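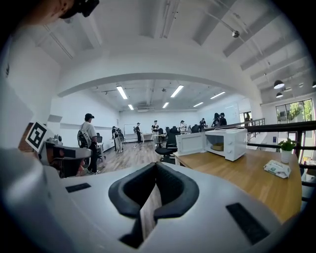
Unit 6: Can machines do the chores yet?

Course notes, Introduction to Service Automation. Read before the lab at Parora.

6.1 What counts as a chore

A chore, for this unit, is a job that most adults can do without training and that ends in a state someone else can check. Loading a microwave is a chore. So is wiping a table or putting stock on a shelf. Cooking a dinner is several chores in a row and is treated in Unit 8.

Chores look easy on paper. A microwave with its door swung open and a dish sitting on the turntable already sets a machine several problems: find the rim of the dish, close on it without tipping it, bring it out past the door, and find a place on the table to set it down. Shutting the door is a separate task. In these notes it is scored separately.

6.2 Two fingers

Most of the machines covered in this course use a gripper with two fingers. Padded fingers hold well on rims, handles and boxes. They do poorly with cloth, thin film and anything flat against a surface. A packet of wet wipes lying on a table can usually be picked up by its sides. Pulling one wipe out of it is much harder, and we have no reliable method to teach.

A hand-held gripper lets a person do the job with the same kind of fingers the machine will have. The recorded motion can then be used for training. The method is cheap and can be used in ordinary rooms. Its weak point is that people correct small slips without noticing, and the machine has to learn those corrections too.

6.3 Home and shop floor

On a shop floor the part arrives in a known place. The Trilden packing cell, covered in Unit 4, handles one carton size and stops if anything else comes down the belt. A home or an office has chairs that move, people standing about, and daylight through the windows that changes by the hour. Expect a method that works in a cell to need reworking before it is tried in a room.

6.4 Where things stand

Ready for daily use: floor vacuuming, fixed-position packing.
Works with someone watching: moving dishes, opening appliance doors, clearing a table of known objects.
Not ready: folding mixed laundry, cleaning up spills, anything involving a full cup.

6.5 Lab task

Work in groups of 2. Each group makes 20 attempts at taking a dish out of a microwave. Record the result of each attempt as done, dropped or stopped. A pass is 14 or more done. Write down where the dish was placed before each attempt.

Lab sheets are due November 24, 2020.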